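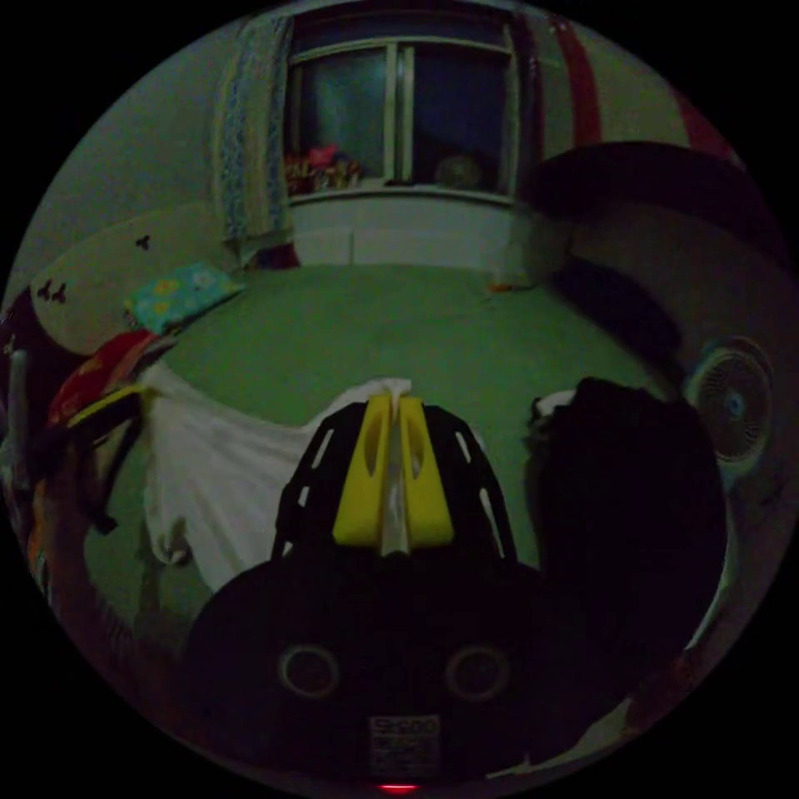 Ticket 333: Tikora 14 subnotebook, display flickers on battery, fan pulses
Status: solved (keeping it open a bit in case anyone wants to add something)

Love this little machine, so I really wanted to get to the bottom of this one! Posting the whole log in case it saves another Tikora owner an evening.

Symptoms
Plugged in, the display is rock steady. Pull the charger and the backlight starts to flicker within a minute or so, worst at low brightness. The fan also spins up and down every few seconds, even with only a text editor open.

What I tried first
Updated the graphics driver. No change.
Set brightness to 100 percent. Flicker almost gone, but the battery drains like crazy.
Booted from a USB stick. Same flicker, so I stopped blaming the operating system.
Moved the lid slowly back and forth while it was flickering. No difference at any angle, which made me pretty hopeful that the display cable was fine.

Temperatures
The Prodau monitor tool (free, tiny, highly recommended) showed the processor at 61 degrees at idle on battery. On the charger it sat lower. Odd, right? You'd expect it the other way around.
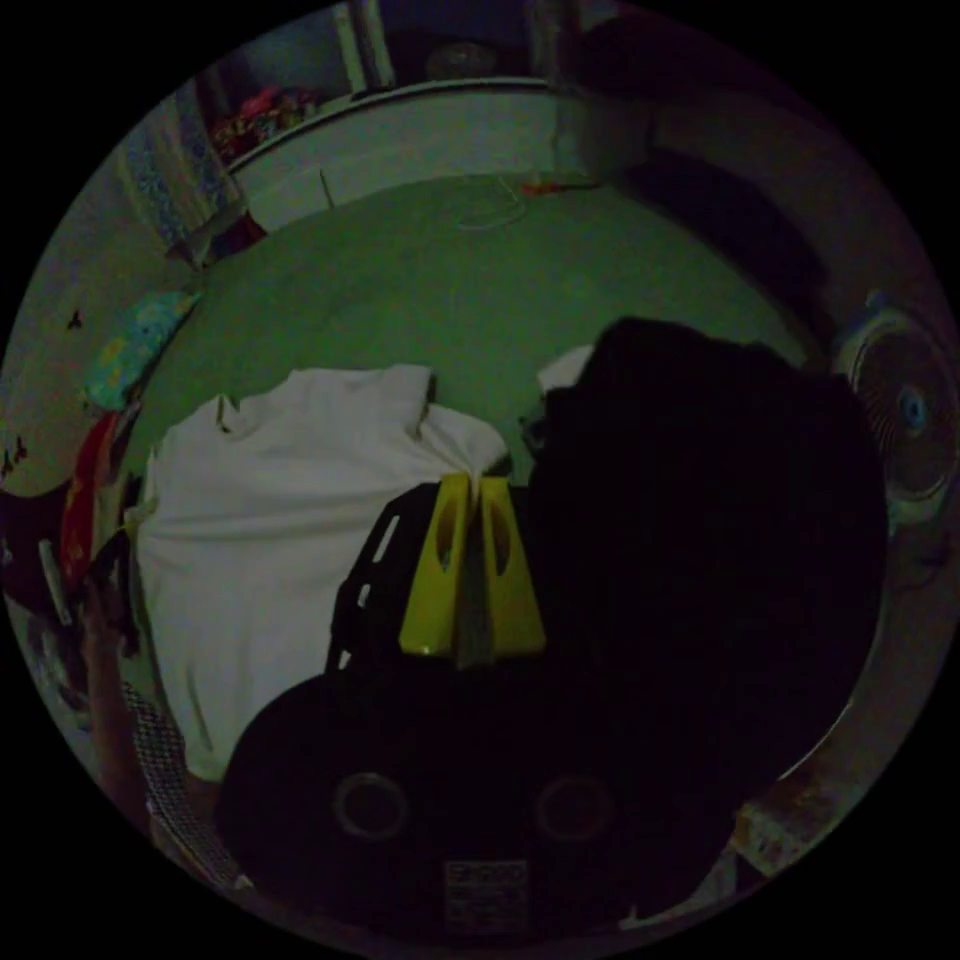

Gripper and green bed sheet

Update, 9:40 pm
Got a reply from Orau support, and it was a good one! They asked for the firmware version and for the battery profile name. Mine was set to "Antoniuk", the old profile that shipped on the first batch. It switches the panel to a slower dimming mode and also messes with the fan curve.

Fix
1. Charge to at least half and leave the charger in.
2. Install the December firmware and let it restart by itself (mine went black for roughly 3 minutes, don't panic).
3. Go into setup, Power, Battery profile, and pick Standard.
4. Save, shut down fully, unplug, start again.

Result
No flicker at any brightness, and the fan stays off while I type. So happy with this!

Still open: the profile name shows up blank in Prodau after the update. Reported to Orau separately.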